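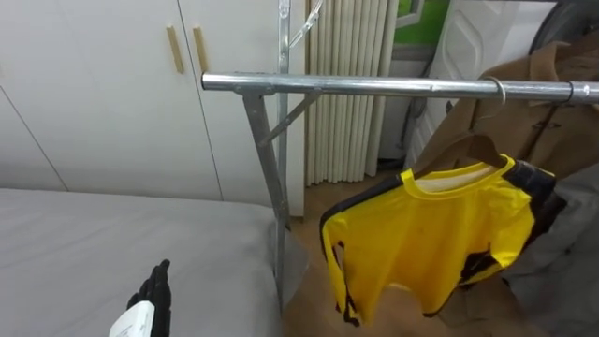 The Case for the Bad Take

I have strong opinions about laundry now. I didn't ask for them. They came with the job, along with a working knowledge of hangers and a folder of recordings that somebody has to sort into keep and throw away.

In March our small group at Midport set out to record 311 examples of a robot dealing with clothes on a rack. When we had them all, 239 were marked good. The other 72 went into a folder named "junk," and I'd like to speak up for the junk.

The usual view is the one you'd hear at Dudeck, or anywhere else with a nice slide about data quality. You want clean demonstrations. The operator reaches, grabs, pulls, lets go, and the whole thing looks like a shirt commercial. If the hand hesitates, cut it. If the sleeve snags, cut it and start over. Feed the learner a diet of smooth successes and it will grow up smooth and successful, like a child raised entirely on piano recitals.

I believed this for a good while. Then I watched a policy trained on the clean set meet a shirt that had twisted a little on its hanger. It went to where the hem would have been on a better day, closed its fingers on air, and carried the air off with great confidence. It had never seen anyone miss. Why would it know what to do next? 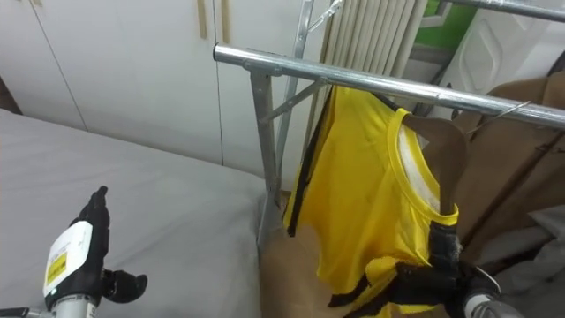 One hand on the hem, the other waiting over the mattress.

Look at how much can go sideways in a pull like that. The hanger can swing. The hem can bunch. The fabric can slip out of the fingers, and a decent operator will then back up, try a different spot and carry on. That backing up is the most useful thing the operator knows, and our sorting rule was throwing it out.

The reason we throw it out is vanity, mostly. Operators get better over a session and don't love having their fumbles kept. Managers like a high yield. And a reviewer with 40 recordings to get through before lunch will pick the rule that takes the least thought, and I say this as the reviewer.

People at Abdella make a fair objection, that a learner will happily copy the fumble along with the recovery. Sure it will, if you dump everything in one pile. So label it. Mark where the trouble starts and where the fixing starts, and train on the fixing. We did this with 12 takes from the junk folder as a trial and it cost me one dull afternoon and a sandwich. I won't claim a miracle. The robot still loses arguments with sleeves. But it now goes back for a second try, and I've worked with people who don't.

I feel the same way about tidying the room. There's a school of thought, popular at Trakinberg, that every object should be in its taped spot before each take. Fine for a first week. After that you're teaching the machine to live in a showroom - and the customers, as far as I can tell, own bedrooms.

So keep the snags. Write down what went wrong in plain words, even if the words are "sleeve again." And rename the folder. Ours is called "recoveries" now, and people have stopped emptying it when the disk gets full.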